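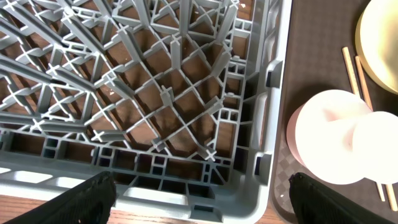 Robot arm handles the washing-up at Virkcombe open day

Tue 10 December

Visitors to the Virkcombe workshops were shown a robot arm working with ordinary tableware last week, in the first public demonstration of the Wanda project. The arm was set up at a wooden table with a grey plastic dish rack and, to the right of it, a dark brown tray holding a yellow dish, a pink cup and a pair of chopsticks.

Wanda is run by Zovex, which writes the control software, and the Ebrahimi workshop, which makes the fingers and the wrist mount. The arm carries a two-finger gripper with black textured pads and a small camera at the wrist. The camera looks down past the fingers, so the view used for control moves with the hand. There is no overhead camera in the present version.

The task for the open day was to move items between tray and rack on request. Sessions lasted 30 minutes and were limited to 16 people, who stood behind a rail and followed the wrist view on a monitor.

According to the project notes handed out at the door, the rack is harder for the software than the crockery. Its floor is an open grid of ribs and short pegs, and the table shows through the gaps. Earlier versions of the depth estimate tended to settle on the wood instead of the ribs, and the hand then came down too far. The current version compares 2 views taken at different heights before the fingers close.

Chopsticks are treated as a separate case. They lie almost flat on the tray, whose surface has a fine checked pattern, and the software has to find the edges of two thin sticks against it. The approach is slow by design – the fingers descend in short steps and stop at first contact. Pale cups under strong light are also listed as a known difficulty, as the rim and the inside can merge into a single bright patch.

Questions from visitors mostly concerned speed and breakages. Zovex gave no cycle times, and said that the arm was being run well below its rated speed for the demonstration. Grip force is limited in the wrist controller and cannot be raised from the operator's screen.

The rack itself can also be moved by the arm, using the handle slot in its outer wall. This part of the programme was offered in the afternoon sessions only.

A second open day is planned for April, with 4 sessions and the same limit on numbers. Places will be booked through the Virkcombe front desk. Wet crockery will not be included at that stage.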